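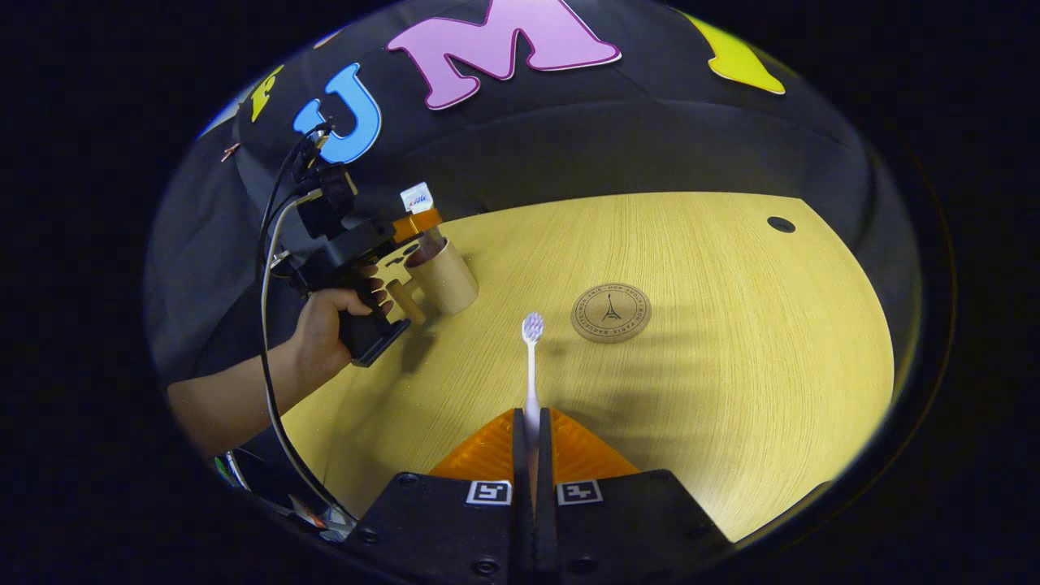
Shboul wrote, in the first round of written comments, that an automation app which renames its parts with every release forces its users to learn the same thing twice. The comment was attached to the second prototype and was repeated in different words by several other testers. It became the starting point for the work described in this report, which covers the design, construction and trial of Kokora, a rule-based scheduling app for shared student housing.

1. Background and purpose

Kokora was developed as a two-semester project in the applied software course. The client was the residence office at Dralside, which manages a house built in 1986 and divided into shared apartments. The office had been sending reminders by hand: quiet hours, laundry bookings, trash collection, fire door checks. Staff estimated that most of these messages followed a fixed pattern and could be sent without anyone typing them.

The purpose of the project was to let office staff and residents set up such messages themselves. The project group was asked to deliver a working phone app, a web page for the office, and written instructions short enough to fit on one sheet.

2. Earlier system

The office previously used Gurnum, a message tool written by an earlier student group. Gurnum ran on a desktop computer in the office and stopped whenever the computer was shut down. Its rules were stored in a single settings file. Only staff could edit the file, and a missing comma was enough to keep every rule from loading. The project group kept Gurnum running during the fall and exported its message log before replacement. The log held 3148 sent messages, of which a large share were duplicates produced when the program was restarted.

3. Design

A rule in Kokora has two parts, a condition and a message. The condition may be a time, a booking, or a change in the shared calendar. The message is sent to one apartment, one floor, or the whole house. More complex rules, with several conditions joined together, were included in the first prototype and removed after testing. Residents created very few of them, and those that were created often sent messages at the wrong time.

The word "rule" was chosen after some discussion. The first prototype used "routine" in the app and "task" on the office page, and the second used "flow" in both. Testers who had tried the first prototype looked for routines in the second and did not find them. From the third prototype onward the name was fixed, and the group agreed that no label would be changed without a note on the opening screen.

4. Technical work

The app communicates with a small server hosted by the college. Rules are stored in a database and checked once per minute. Each message is given a number before it is sent, and a message whose number is already in the log is not sent again. This removed the duplicates seen in Gurnum.

Import of the old rules took longer than planned. The settings file contained 111 rules, many of them without an end date and some referring to rooms that had since been renumbered. The group wrote a script to convert the file, and the office reviewed the result line by line. Rules that could not be matched to a current room were left out.

Notifications on older phones remained a problem through November. Messages arrived late when the phone was in power-saving mode. The group was not able to correct this in the app and added an optional e-mail copy instead.

5. Trial

The trial covered 2 floors of the house. Residents received the app and the instruction sheet on a Monday and were asked to use both until the end of the month. Comments were collected through a form inside the app.

Most comments concerned the laundry reminders, which residents found useful but too frequent. The default was changed from three reminders per booking to one. Several residents asked to be able to mute messages meant for the whole house. The office did not agree to this for fire safety messages, and the final version allows muting for all other types.

Staff reported that the office page was easy to use once the calendar had been connected. Connecting the calendar required help from the group in every case, and the instruction sheet was rewritten twice on this point.

6. Limitations

The trial was short and included no vacation period, so the handling of guests and empty rooms has not been tested. The app is available in English only. The group did not carry out a full security review. Passwords are handled by the college sign-in service, but the message log can be read by any staff account, and access should be narrowed before the app is used in other houses.

7. Handover

The source code, the converted rules and the instruction sheet have been delivered to the residence office. Gurnum has been switched off, and its log has been archived on the college server. A list of open faults is kept with the code. The late notifications stand first on that list, followed by an error in which rules set for midnight are shown under the previous day.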